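From: Laine Strazds
To: sim-manipulation list
Subject: Re: Re: plate transfer policy, simulated results

Malcolm Heywood wrote:
> Thanks for the update, Laine. Could you say how much of the gain comes
> from the wrist view? And is it still the old single-nest layout?
> We may want to try it on our side in May.

Hi Malcolm, and hello to everyone else who has been so patient with me,

Good questions both, and I'm sorry for sitting on them! We left the single-nest layout behind a while ago. The policy now trains on 2,000 simulated episodes, with the lighting and the camera poses shuffled between them, and Fadime has been wonderful about keeping the whole thing reproducible. The new layout has nests N1, N2 and N3 across the board with a lower row of plates under them:
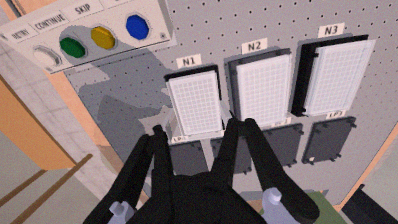

Close view from the gripper side, then the whole cell

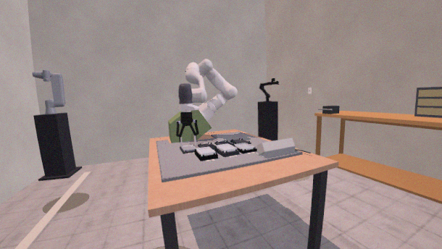 As for the wrist view, we trained with it and without it on 3 seeds each. With only the room camera the policy finds the right nest well enough, but it tends to come down a little to one side, and then the fingers catch the rim. Adding the wrist view cured most of that. What it did not cure is strong shadow - Stuart thinks we simply need more of it in the training set, and I'm inclined to agree with him.

If you'd like a head start, the 1,050 episode subset is plenty for a first try. Bradley can set you up with access, just drop him a note.

Warmly,
Laine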